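Tallcombe hold on at Girnova, go four points clear

June 30, 2013

Tallcombe are four points clear at the top after a 2-1 win away at Girnova on Sunday. Not pretty. They were second best for most of the first half and still went in level, thanks to a header from a corner just before the break.

Girnova had scored first, a low shot from the edge of the box after 21 minutes, and should of had a second. Hit the post, then the rebound went over.

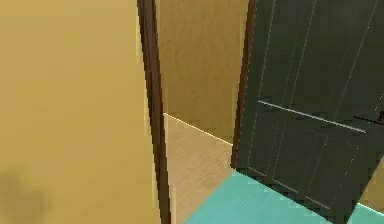
After halftime it was all Tallcombe for a spell. The winner came in the 63rd minute – a long throw, nobody cleared it, tapped in at the back post. Girnova wanted a foul on the keeper. Didn't get it.

From there it was mostly long balls and yellow cards, 3 of them in the last ten minutes. Girnova pushed everyone up for a late free kick but it went straight into the wall and out for a throw.

It's Girnova's first home loss since April. They stay fifth. Closell, who sit second, drew 0-0 at home with Lindqvist and will feel they droped two points there. Lindqvist had one shot all afternoon.
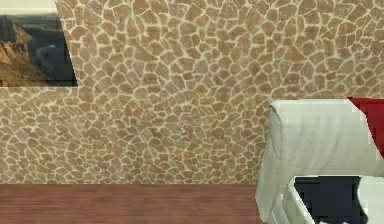
Can Closell still catch Tallcombe?

They can, but they need help. Closell have a game in hand, and winning it would cut the gap to one. The two sides still have to meet at Closell's place – date not set yet, the league is sorting out the ground schedule.

Tallcombe are off next weekend. Girnova go to Lindqvist, early kickoff.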